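**Ticket 834 – Gripper reopens by itself during remote demos (sim cell, yellow bin task)**

Opened by: Chaimae Ouali
Assigned to: Rachid Slaoui
Project: Stallavell
Status: fix in place, watching
Priority: medium

**Problem**

When I drive the arm from the Ustura hand controller and close on an object in the bin, the fingers close, hold for a moment, then open again a little. I am not touching the trigger when it happens. Small objects drop. Large ones slide but usually stay in.

It happened in 6 of the 18 demos I recorded this morning. The bad ones are tagged `grip_slip` in the session folder. Please don't delete them until this is closed.

**What I tried**

- Restarted the controller bridge. No change.
- Recalibrated the trigger. Better for two demos, then the same again.
- Swapped to the spare controller. Same.
- Lowered the arm speed. No change, and the demos get too long.

**Comment – Rachid Slaoui, 10:40**

Pulled the logs for the six. The commanded grip width jumps back up by a few millimeters right after contact, so this is coming from the command side and the physics is doing what it is told. Trigger value in the raw log is flat the whole time.

Can you tell me whether you had "assist" switched on in the demo panel? It isn't written to the session file.

**Comment – Chaimae Ouali, 10:55**

Yes, assist was on for all of them. It has been on since Hazem set up the station.

**Comment – Hazem Mahrous, 11:20**

I turned it on because new operators were crushing things during hand guiding on the Bennani arm. On that arm it makes sense. I copied the same profile over to the sim cell and didn't check the values. The release threshold in there is for a real force sensor, and the simulated contact force spikes higher than that on first touch. So assist reads the spike as a crush and backs off.

Two ways to go:

1. Turn assist off in the sim cell.
2. Keep it, and filter the first 14 frames after contact.

I prefer 2. If we turn it off, the demos from the sim and the demos from the arm won't feel the same to the operator, and the policy will see two styles of closing.

**Comment – Miyuki Morikawa, 13:05**

Agree with 2. From the training side, the slipped demos are worse than missing ones, as the policy picks up the little reopening and repeats it. Please keep `grip_slip` out of the September set. I have already excluded the tag in my loader.

**Comment – Rachid Slaoui, 14:30**

Filter added to the `Stistness` profile, sim cell only. The Bennani profile is untouched. Assist state now gets written to the session file too.

To test: reload the profile, check that the panel shows the new name, then close on something narrow and let the trigger rest at full for a slow count of five before lifting. Grip width should stay flat.

**Comment – Chaimae Ouali, 15:15**

Reloaded and ran the test. Width trace is flat on every grasp so far, including the narrow ones. I'll record a full batch tomorrow morning before we close this.

One separate thing – the wrist view lags the controller slightly when assist is on. It was like that before the fix. I'll open another ticket if it gets in the way.

**Comment – Asmaa Abou Zeid, 15:50**

For the batch, please use the same grasp for all operators so the demos can be compared. Come down with the fingers on either side of the object, close, hold, and only then lift. The small blue cylinder with the brown-orange ring around its upper edge is a good one to standardize on, held upright between the two fingers with the larger blue container behind it in the yellow bin. Watch the right finger on the approach, as there is another blue object tucked in close on that side. If you touch it on the way down, discard the demo and start over.

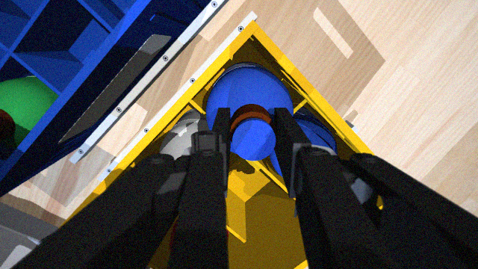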